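Share 20 | Tweet 9 | Print

Call for Participants: Listening Panel on Unemployment Benefits and Small Business Aid

Posted 2023-04-23 by Usa Phetsri, Osard Policy Desk

Osard is looking for people who received, applied for, or were refused public help with income in the last few years, and who would like to tell lawmakers how it went. We are also looking for owners of small businesses who asked for a loan or a grant and have something to say about the forms, the waiting and the answers they got.

The state legislature will take up a bill in July which changes how unemployment benefits are paid and who can receive them. The same bill would create a small fund for businesses with few employees. Our office has been asked by several members, from both parties, to collect experiences from residents before the first hearing. We do not write the bill and we do not take a position on it. Our work is to bring to the members what people have lived through, in their own words, in a form that the members have time to read.

For this we need a panel of 106 residents. Most of them will take part by telephone or online. A smaller group will meet in person in Nikmont.

Who we are

Osard is a nonpartisan research office. We have nine employees and a building with more stairs than we would like. In past years we have worked on school meals, on bus fares for older residents and on the rules for street vendors. The panel is led by me, Usa Phetsri. I came to this country as an adult, and I filled out my own first unemployment form with a dictionary next to me, so I know something about how these papers look from the other side of the table.

Tumelo Molefe is responsible for the interviews with workers. Estrella Orozco is responsible for the interviews with business owners, and she also speaks Spanish with those who prefer it. Lesego Motaung takes care of payments, travel and child care.

Who can take part

You can apply if you are 18 years or older, you live in the state now, and at least one of the following is true for you:

- You received unemployment benefits at any time since the spring of 2020.
- You applied for unemployment benefits in this period and were refused, or you never got an answer.
- You lost work or hours but decided not to apply. We would very much like to hear from this group, which is usually missing from the official numbers.
- You own or owned a business with 20 employees or fewer, and you applied for public relief money, or you considered it and gave up.
- You were asked to pay back benefits that you had already received.

It is not important for us whether you vote, for whom you vote, or whether you follow politics at all. You do not need to have an opinion about the bill. If you have a strong opinion, you are also welcome, but please be ready to talk mainly about your own experience.

You cannot take part if you work for a member of the legislature, if you are a registered lobbyist, or if you are a candidate in a current election. Employees of the state labor department cannot be on this panel either. They can write to us separately, and we will be glad to read it.

What we ask from you

Every participant has one interview of one hour. You can choose telephone, video or a visit to our office. The interviewer has a list of topics, but you may skip any of them and you may stop at any moment. We will ask how you learned about the help, what you had to send in, how long you waited, what you lived on while you waited, and what you would have needed instead.

After the interview you receive a written summary by mail or email. You have two weeks to read it and to correct it. Please take this step seriously, even if it is a little boring. The summary is the text which the members will see, and small mistakes about dates or amounts can make a true story look doubtful.

Participants in the smaller group also come to two afternoon meetings in Nikmont. In the first meeting we read the parts of the bill together, in plain language. In the second meeting the group discusses which problems should be placed first in the report. A member of our staff leads the discussion. No lawmakers and no journalists are in the room.

What you receive

Each interview is paid, and each meeting is paid separately. The exact amounts are in the information letter that we send you before you decide. We pay by check or by bank transfer, normally in the week after the interview. Bus and train tickets are paid back in full, and for travel by car we use the state mileage rate. Child care during the meetings is free, but Lesego Motaung must know the ages of the children in advance.

If you receive benefits at present, a payment from us may have to be reported. Please ask your case worker before you say yes. We can give you a letter that explains what the payment is for.

Your privacy

Your name will not be in the report. We change the name of your town and of your employer if you wish it. The recording of your interview is erased when you have approved the summary. The members of the legislature receive the summaries without contact details. If a member would like to speak with you directly, we will ask you first, and you may say no without giving a reason.

Nothing you tell us goes to the labor department or to the tax office.

The members' questions

Some people ask us what the members want to learn, so I will give the main points. They want to know whether the weekly online report is possible for people with no computer at home. They want to know why so many business owners started an application and did not finish it. A few members have asked about workers in warehouses and factories whose jobs have changed with new machines, and whether retraining money reached them before the benefits ended. This last question was added late, and we have too few participants for it. If you worked in packing, assembly or storage, please mention it in your application.
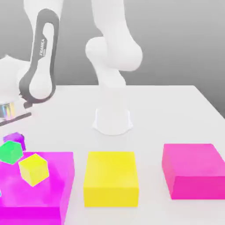 How to apply

1. Write or call us and ask for the short form. It has two pages. You can also fill it out by telephone with one of us.
2. Send the form back. You do not need to attach any documents, and please do not send your social security number.
3. We call you for a short conversation, to see if the panel is right for you and to answer what you want to ask.
4. You receive the information letter and a consent form. Read them with no hurry, and show them to somebody you trust if this helps you.
5. When the consent form is signed, we agree on a time for the interview.

We try to have a panel that looks like the state. For this reason we cannot take everybody, and the order in which the forms arrive does not decide. Applicants who are not selected will get an answer from us too. We can keep your form for later projects, but only if you mark the box on the second page.

Interviews can be held in English and Spanish. For other languages we order an interpreter, so please tell us early.

Questions about the form go to Tumelo Molefe. Business owners can ask directly for Estrella Orozco.

Comments (4)

Xolani Pillay
I had a repair shop until last year and gave up on the application at the tax part. Does it count if I never pressed send? I still have all the papers in a box.

Usa Phetsri
Dear Mr. Pillay, yes, it counts. Your experience is the kind Estrella is looking for. You don't need to bring the box, but keep it near you when we call.

niva_reader
Will the report be public, or only for the politicians? I took part in a survey once and never saw a single page of it.

Usa Phetsri
The report will be on this site on the same day the members receive it. Participants get a printed copy if they want one.

Contact: Osard Policy Desk, Nikmont | © 2023 Osard | Back to top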